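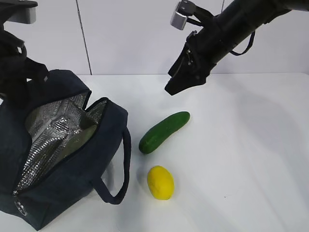 *Navy lunch bag, cucumber and lemon on a white tabletop.*

# Silton Forms

Silton Forms turns paper forms into web forms that people can fill in on a phone, tablet or computer. Answers go straight into your records, with the original layout kept as a PDF for anyone who still needs one. It works as part of the Nurkley document suite or as a separate product.

## What it does

Upload a scanned form, a Word file or a PDF. Silton finds the blank lines, check boxes and tables and sets up a matching field for each one. You review the result, fix the fields it got wrong and publish. Simple forms usually need very little fixing. Forms with nested tables need more, and handwriting in the margins is ignored.

Each published form has its own link. You can send the link by email, put it on your site or print it as a QR code. People filling in the form don't need an account. They can save their place and come back on another device, as long as they gave an email address when they started.

Fields can be set to appear only when they apply. If someone answers "no" to having dependents, the dependents section stays hidden, and it's left blank on the PDF copy too.

## Template library

The library holds 588 ready-made forms, sorted by department. Most are for human resources, purchasing and facilities. Any template can be copied and changed, and your changed copy is not affected when we update the original.

## Plans

| | Standard | Team |
|---|---|---|
| Editors | 2 | 16 |
| Published forms | 50 | No limit |
| Conditional fields | Yes | Yes |
| Approval steps | No | Yes |
| Connection to Wistside | No | Yes |

Editors are the people who build and change forms. There is no charge for people who only fill them in or read the answers.

## Approval steps

On the Team plan, a finished form can be passed from one person to the next before it is filed. Steps run in order or side by side. An approver can send a form back with a note – the person who filled it in gets a link to the fields that need work, with their other answers kept.

Lautaro Cáceres, product manager for Silton, wrote a setup guide for offices moving over from paper routing slips. It's in the help center under "Approvals".

## Limits

- A single form can have up to 1,022 fields, counting hidden ones.
- Uploaded source files must not be password protected.
- Tables that run over a page break are imported as separate tables. You can join them in the editor.
- Calculated fields can add, subtract and multiply. Division is planned for November.

## Moving from Song

Customers on our older product, Song, can bring their forms across with the import tool. Field names, help text and saved answers are kept. Custom scripts are not, and will have to be rebuilt as conditional or calculated fields. Your Song forms stay online until you turn them off.

For help with a large move, write to Gwendolyn Villanueva on the customer setup team through the contact form. Please include the number of forms and the plan you have now.

Page last updated 23 September 2018.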